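Clorkbridge Office Move: Planning Meeting

Minutes of the fourth meeting
Held in the second floor meeting room, Ireck Street, 2:00 p.m.

Present: Ziad Abu Hammour (chair), Anas Awwad (minutes), and staff from accounts, customer service, design, IT and the mail room.
Apologies: human resources. Written comments were received and are noted under item 6.

1. Minutes of the last meeting

The minutes were accepted with one correction. Under item 3, "north stairs" should read "south stairs." The north stairs at Prosden House are a fire exit only and will not be used for moving furniture.

2. Matters arising

Parking. The landlord has confirmed that the spaces next to the loading dock are included in the lease. The spaces along the fence are not, and cars left there may be towed. Anas will send a note to all staff.

Keys. Two sets were received and both open the front door. Neither opens the storage room on the lower level. The landlord's office says the lock was changed by the last tenant and has ordered a new one.

Forwarding of mail. The form has been filled in but not sent. The mail room asked for it to be held until the move date is settled, as the start date on the form can't easily be changed afterward.

3. Floor plan

Ziad showed the third version of the plan. The main room is 1,536 square feet. Customer service will sit along the window side and accounts will have the two small rooms at the back. Design moves from the corner to the middle of the room, closer to the printers.

Accounts asked whether the back rooms can be locked separately. They can, but the present locks all use the same key. A price for changing them will be requested.

Customer service said the window side gets strong sun in the afternoon and asked for blinds before the move. The landlord will allow blinds if they are fixed to the wall and not to the window frames. There was some discussion about who pays. The lease does not mention blinds. Ziad will ask, and if the answer is no, the cost goes into the move budget.

The third version was agreed subject to one change: the coat rack is to be taken off the wall beside the kitchen door, where it would stop the door from opening fully.

4. Movers

Two bids were received. The Lyimo bid is $3,515 and includes packing of the file room, use of crates for two weeks and removal of up to ten pieces of unwanted furniture. The other bid was lower but left out the file room and charged for crates by the day. When these were added the two bids came out close to each other.

Design asked about insurance for the large monitors. Lyimo covers items packed by its own crew only. It was agreed that IT will unplug and label the monitors and the movers will pack them.

The Lyimo bid was accepted. The company wants three weeks' notice and would like the loading dock free from 7:00 a.m. on the day.

5. Furniture

Desks. Most of the present desks will be moved. Five are in poor shape and will go with the unwanted furniture. A list has been taped to the door of the mail room, and anyone who wants to take one home should write their name on it by the end of the week.

Chairs. No change from the last meeting.

Tables. The large meeting table won't fit in the elevator at Prosden House and can't be taken apart. Several people had asked for smaller wooden tables in its place, and the choice of top was discussed. Design favors a top with pale and brown strips in a butcher-block pattern, on the grounds that marks and scratches show less than they do on plain white. Accounts would prefer white because the rooms at the back are dark.

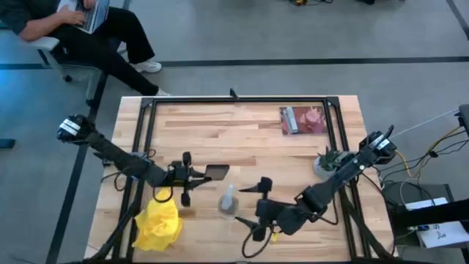

Item 5: Table with butcher-block pattern top, gray floor.

It was agreed to use the butcher-block pattern in the meeting room and the kitchen, and white in the two back rooms. The price for the full order is $1,395 with delivery. Customer service asked if the tops need oiling. Anas will find out before the order is placed, along with the delivery time, which was given over the phone as three weeks but is not on the written quote.

Shelving. The steel shelves in the file room are to be emptied and taken down by the movers. Two sections are missing their feet. The mail room thinks they are in the box of spare parts under the stairs.

6. Phones and internet

The internet line at Prosden House has been ordered. The provider needs to enter the building twice, once to check the wiring and once to connect the line. The first visit is set for early April. Somebody must be there to let the technician in, and IT will go.

IT would like the old line kept for one month after the move in case there is a delay. The cost of this was not known at the meeting.

Human resources wrote to ask that the main phone number stay the same, since it is printed on forms that have just been reordered. IT confirmed that the number can be kept.

Human resources also asked for a phone in the small room by the entrance so that private calls can be made. Agreed.

7. Budget

After the bid and the table order, $982 is left for all other costs. This has to cover the locks, the blinds (if needed), signs for the front door and the extra month on the old line. Ziad said he did not think it would be enough and will ask for more once the prices are in. Accounts asked that nothing further be ordered before then, apart from the tables.

8. Other business

Plants. Staff who own plants should move them themselves. The movers do not take plants.

Refrigerator. It will be emptied at noon on the day before the move. Anything left inside will be thrown out, including containers.

Bicycles. There is no rack at Prosden House. A request was made for one by the loading dock. Held over to the next meeting.

9. Action list

Ziad Abu Hammour: ask landlord about blinds; get price for locks on back rooms; revise floor plan; sign Lyimo bid.
Anas Awwad: parking note to staff; care of tabletops and delivery time; place table order.
IT: meet technician; cost of keeping the old line; labels for monitors.
Mail room: look for shelf feet; hold forwarding form.

10. Next meeting

In two weeks, same room, 2:00 p.m. The meeting ended at 3:20 p.m.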